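**Tuvura's second robot bench gets its budget**

*Flikholm, 17 June 2021*

Good news from the upstairs workshop at Tuvura: the equipment plan for the new robot bench has been approved, all 49 lines of it, and the first orders can go out this week! The bench will be set up in the Standau building, one floor above the current one, and the plan is to have it working in September.

If you've walked past the existing bench this spring you'll know why people are so pleased. It is booked solid. The handling group wants it in the mornings, the software group wants it whenever the handling group is done, and anyone with a quick test to run ends up eating lunch at a keyboard. A second bench means two groups can work on the same day, and it means one robot can be down for repairs while the other keeps going. We've wanted that for a long time.

The approved plan covers 36 months. That's the part that took the most arguing and it's also the part we're happiest with. Earlier equipment requests here were one-time purchases: buy the robot, buy the table, done. Then the first finger joint wore out and the money for a new one had to be scraped together from travel and office supplies. This time the running costs are in from the start, with their own lines for spare fingers, cables, fasteners, calibration time and shipping both ways for anything that has to go back to the maker.

The arms themselves are coming from Aasen, which also supplied the current pair. There was a real debate over that. A cheaper offer was on the table until quite late, and on paper the arms looked very good. What settled it was the stock of parts we already own. Wrist adapters, power supplies and the odd-sized hex keys all carry over, and so does everything the groups have learned about getting those joints to move smoothly. Lead time counted too. Aasen could promise a delivery slot before the end of summer and the other supplier couldn't.

Hands are a separate order. The plan allows for multi-fingered hands on the new bench plus a simpler gripper that can be swapped in. Some people would have liked to pick one kind and buy more of it, and that would have been easier on the budget, but the trials on small hardware made a strong case for having both around. Cameras and other small sensor modules make great test objects. They're rigid, they have smooth metal sides, they have ports that shouldn't be squeezed, and they're the kind of thing a robot bench always has lying within reach.

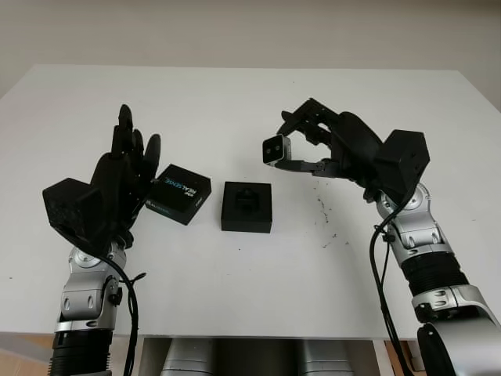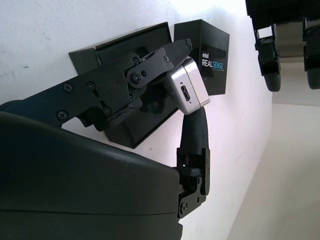
Cameras get a bigger share of the money than they did last time, and that goes for the mounts as well. The old plan had one line that said "vision" and a number next to it. Everything that had anything to do with seeing had to fit under it, from brackets to long cables to the hub the cables plug into, and of course it didn't fit. In the new plan the cameras are on one line, the brackets on another, and cables have a line all to themselves. It looks fussy. It will save so much grief.

A few words on cables, then, for those who asked how a cable line could possibly need its own discussion. Every camera cable on a moving arm gets bent thousands of times. The cheap ones go first at the plug, and they like to go slowly, so you lose an afternoon blaming the software. We've put in for better ones with a woven sleeve, we've put in for spares of each length, and we've asked that lengths be measured on the arm itself, with the arm stretched out as far as it goes, before anything is ordered. Please do the measuring with the wrist turned both ways!

The table was the easiest decision of the whole plan. A plain white top, matte if we can get it, at the same height as the downstairs one so that programs can be moved between the benches without too much fiddling. A light top makes dark parts easy to pick out and it also shows every crumb, which the cleaning line (yes, there's a cleaning line) should take care of. Brushes and a small vacuum, nothing fancy.

**Small purchases get easier**

The change that most people will notice day to day has nothing to do with the robot. Starting with this plan, each group can spend up to $1000 on bench supplies without a separate request. Keep the receipt, write down which line it belongs to, and that's it. Anything bigger still goes through the usual form, but the form has been cut down to a single page and you no longer have to attach competing quotes for things only one company makes.

We think this will speed things up enormously. A good share of the delays this past winter came down to waiting for parts that cost less than a pizza. Screws, mostly. Also thread locker, grip tape for fingertips, and the little plastic clips that hold a cable to an arm and vanish the moment you set them down.

**What was left out**

Some things didn't make it. The mobile base was dropped early on, and so was the second workstation for graphics-heavy training runs, which will be looked at again when next year's computing budget opens. The safety fence was swapped for floor markings and an extra pair of stop buttons, after a walk-through of the room showed that a fence would block the only sensible place to stand while loading the table. The arms are small ones and the walk-through notes are in the plan folder for anyone who'd like to read the reasoning.

The height-adjustable table is gone too. There's some disappointment over that, and fair enough, it would have been lovely. The trouble is that a table that moves has to be calibrated again after each move, and the calibration line is already the one we're most nervous about.

**Before the arms arrive**

There's plenty to do over the summer. The Standau room needs a new power circuit, and the electrician wants a drawing that shows where the robot's base will sit. The floor is old and a bit springy near the window, so the bench goes against the inside wall. Lighting is next. The downstairs bench does well with soft light from overhead, and the new room has one bright window and a pair of fixtures that buzz, so blinds and new fixtures are both in the plan.

Shelving has been ordered already, out of leftover money from spring. It'll be used for boxes. We know, keeping every box seems silly, but camera and sensor boxes are wanted again the minute something has to be shipped for repair, and a well-fitting box with its foam still inside is worth the shelf space. Please write the purchase month on the bottom of each one before it goes up.

The handling group has offered to write down its setup steps while taking the downstairs bench through its summer service, so that the new bench can be brought up from the same notes. If you've got your own list of things you wish had been done differently the first time, send it along now. The drawings are still in pencil, and it's far easier to move a bracket on paper.

**Booking**

Booking for the new bench will open once the arms have been bolted down and checked. Until then all requests stay on the downstairs calendar. Half-day slots will be the standard on both benches, with longer blocks for anyone running long unattended tests, and the first weeks upstairs will be kept free for calibration and for letting people try the new hands.

The full plan, with all the lines and the delivery estimates, is in the shared equipment folder. Quotes from Aasen are filed behind it. Questions about a particular line should go to the group that asked for it, and that group's name is in the last column.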